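Marzo de 2020
Por la autora del cuaderno
7 comentarios – Compartido 12 veces

Hoy he llegado al taller antes que los demás y he tenido casi una hora de silencio. Me gusta este silencio, con el ordenador que arranca despacio y la luz todavía apagada en el pasillo. Escribo el diario en español porque la profesora nos lo recomendó a todos los extranjeros del curso, y ya es el segundo cuaderno que lleno. Pido perdón a mi yo del futuro por los errores con el subjuntivo.

El proyecto se llama Hedero. El nombre lo elegimos en noviembre, en una votación bastante desordenada, y no significa nada. La otra propuesta era Brundico, que ahora es el nombre del equipo rival, porque ellos se lo quedaron cuando nosotros lo dejamos. Ellos trabajan con ropa doblada. Nosotros trabajamos con el material de escritorio: un organizador de plástico, bolígrafos, rotuladores y una bolsa de tela. La tarea parece de niños de seis años, y yo también lo pensaba cuando la leí por primera vez en la hoja del curso.

La tela es lo difícil. Un bolígrafo es siempre un bolígrafo, aunque esté girado, pero una bolsa tiene cada vez otra forma. Si un brazo la sujeta demasiado cerca de la cremallera, la boca se cierra. Si la sujeta demasiado lejos, la tela se levanta entera y todo lo que hay dentro se mueve. He pasado la mayor parte de la semana pensando en pliegues, y ayer en el autobús miraba los bolsos de las señoras como si fueran ejercicios.

Llevamos 253 grabaciones guardadas en la carpeta compartida. El curso nos pide 281 para poder presentar la memoria, así que nos faltan 28, y esto con las que salen bien. Yo pensaba que estaríamos más adelante. Perdimos muchos días con el programa Flukeck, que es el que junta las cámaras de los dos brazos con la cámara fija. Tenía un retraso de 140 milisegundos entre una cámara de la pinza y la otra, y cuando se miraban las dos imágenes juntas, un brazo parecía contestar tarde al otro. Lo encontré yo, y lo digo aquí con un poco de orgullo porque en clase no me atreví a decirlo muy alto.

Por la mañana he hecho mi turno con los mandos. Todavía muevo la mano izquierda peor que la derecha. El brazo izquierdo lo nota todo: si dudo, él duda; si aprieto los hombros, él tiembla un poco. Un compañero me aconsejó respirar antes de cerrar la pinza y me pareció una tontería, pero ahora lo hago siempre. También he aprendido a no mirar la pantalla grande cuando la pinza ya está cerca de la tela. En ese momento sirve más la cámara pequeña, la de la muñeca, aunque al principio marea.

Después hemos repasado el material y he elegido lo que voy a pegar en mi parte de la memoria.
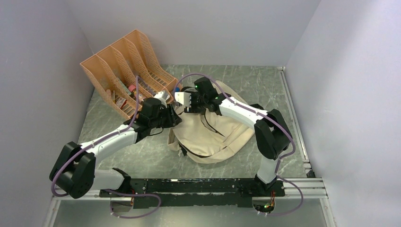

La bolsa de tela y las pinzas, en las tres imágenes.
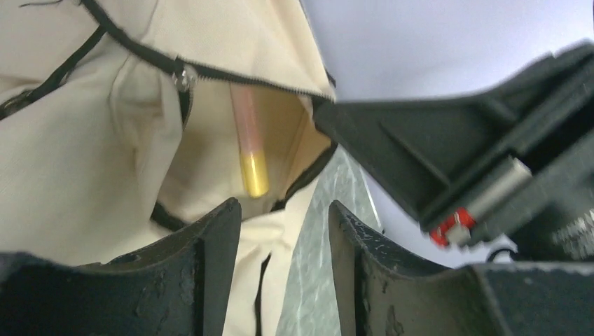
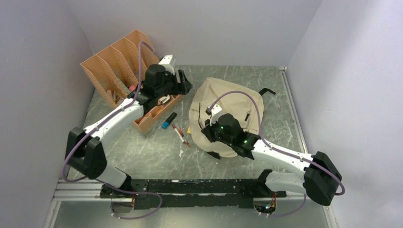 Al mediodía hemos discutido sobre Mao. Mao es el modelo que entrenamos con las grabaciones, y la discusión era si lo entrenamos otra vez desde cero o si continuamos con el que ya tenemos. Yo estaba a favor de empezar de cero. Las primeras grabaciones, las de antes de arreglar el retraso, me parecen malas maestras, y no quiero que el modelo aprenda nuestras torpezas de noviembre. La mayoría prefería continuar, por el tiempo. Hemos quedado en entrenar las dos versiones por la noche y comparar – una solución que gasta mucha electricidad, pero deja a todos contentos.

También hemos hablado de dinero. El presupuesto del grupo era de 2.989 euros para todo el curso y queda poco. Quiero comprar otra bolsa, de un color más oscuro, para ver si el modelo se confunde. Me han dicho que espere. He preguntado si puedo traer una de mi casa y me han contestado que sí, con la condición de que no la quiera recuperar entera.

En el comedor solo se hablaba de las noticias y de si van a cerrar la universidad. Yo no sé qué pensar. Si cierran, no podemos seguir grabando, y la memoria se quedará con las cifras que tenga ese día. He copiado todo en mi disco, por si acaso, y he apuntado en una hoja los ajustes de cada brazo, con letra clara. Mi madre me llamó por la tarde y me preguntó si tengo bastante arroz. Le dije que sí, pero fui a comprar más.

Para mañana: cargar los mandos, pedir la llave del armario, revisar el capítulo dos de la memoria y buscar la palabra correcta para «pinza», porque en el texto uso tres diferentes y la profesora ya me lo ha marcado en rojo.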